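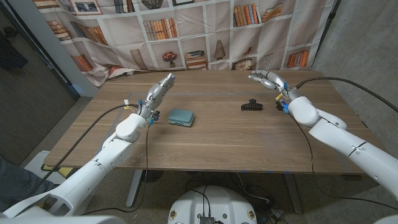 One reader of the earlier setup page wrote in to ask why the Skurkley hand kit needs a second calibration pass when the quick-start card from Olthorpe lists only one. The card covers the finger motors. It does not cover the wrist offset, and with two hands working over one table the wrist offset decides whether a small object gets picked up or pushed away.

The steps below apply to the two-arm version of the kit, firmware 53 or later. Allow most of a morning for the first run.

Before you start

Park both arms with the palms clear of the tabletop and the fingers loosely curled. Check the blue connector at each wrist. It should sit flush. Leave enough slack in the black cables for a full wrist turn in both directions. The kit ships with 13 cable ties, and the manual uses all of them. I use fewer near the wrist, where a tight tie pulls on the connector at the end of travel.

Pick two test objects that differ in shape. A small case with rounded corners and a plastic hair claw clip make a good pair. The case tests grip width; the clip tests fingertip placement, as its prongs leave little flat surface to hold.

Pass 1: finger motors

1. Power the base, then the hands. Wait for the ready message in the Danzer console.
2. Select Hands > Zero > Both.
3. Keep the space around the fingers clear while they open and close. The routine takes some 900 motor steps per finger.
4. Save the profile under a new name. Saving over the factory profile is allowed, and there is no undo.

Pass 2: wrist offset

1. Load the profile saved in Pass 1.
2. Select one arm. The routine does not run on both at once.
3. Jog the hand down until the index fingertip just touches the tabletop, then press Mark.
4. Turn the wrist a quarter turn and repeat. Four marks are needed.
5. Read the residual. Under 2 mm is usable. If it is higher, tighten the wrist collar and take the marks again.
6. Repeat for the other arm.

Test picks

Place the case nearer the left hand and the clip nearer the right, with a hand's width or more between them. Run the slow pick on the left arm first. If the case slides forward before the fingers close, lower the approach height by 1 mm and retry. For the clip, set the grip to Pinch and reduce the closing force to the lowest setting. The default force is too high for thin plastic.

Error 1982 during a pick means the console lost the wrist reading. Power down the hands, reseat the connector and start again from Pass 2. Pass 1 does not need repeating.

Notes on the kit

The hands hold their zero well between sessions - mine needed a new Pass 1 only after a firmware update. The console is the weak part. Its menus are slow, and the residual is shown for a few seconds and then cleared, so write it down. The Lavia plug-in keeps a log of residuals but is sold separately. For a single arm I would skip it. For two arms it saves enough time to be worth buying.

Contact | Copyright, all rights reserved | Back to top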